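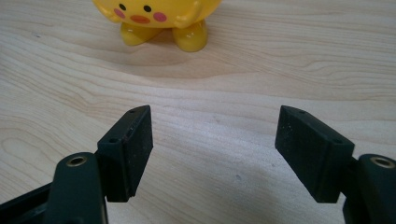 Why Are Some Things Shiny?

Light is always on the move! It zooms out of the sun or a lamp, hits something, and bounces off. When some of that bounced light lands in your eye, you see the thing it bounced from. Without any bouncing, the whole world would look black.

Smooth things bounce light in a very tidy way. Think of a still pond, a new spoon or a bathroom mirror. The light comes off them all together, so you get bright spots, and sometimes even a picture of your own face (try the back of a spoon, it's really funny).

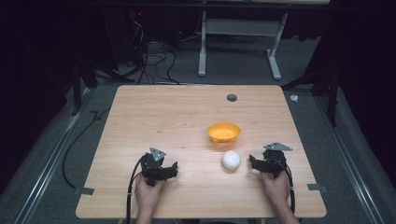
Rough things are different. Tiny bumps send the light off every which way, so it spreads out and looks soft. Paper does this, and so do bricks and wool socks. A matte white ball with little dimples, like the one near the orange-yellow bowl, still catches plenty of light, but you could never comb your hair in it!

Wood can go both ways. Fresh from the saw it is dull and fuzzy. Rub it with fine sandpaper, add polish, and it starts to gleam.
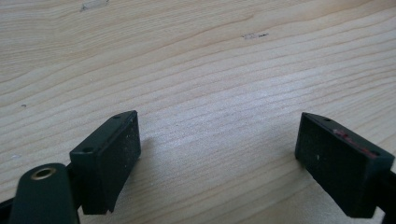 Pale wood with wavy grain and a soft band of light across it.

The lighthouse at Cesalbridge uses smooth, clean glass to send its beam 12 miles out to sea. At night you can spot it all the way from Rurkell!

Try it: crumple a piece of kitchen foil, then flatten it out again. Can you still see your face?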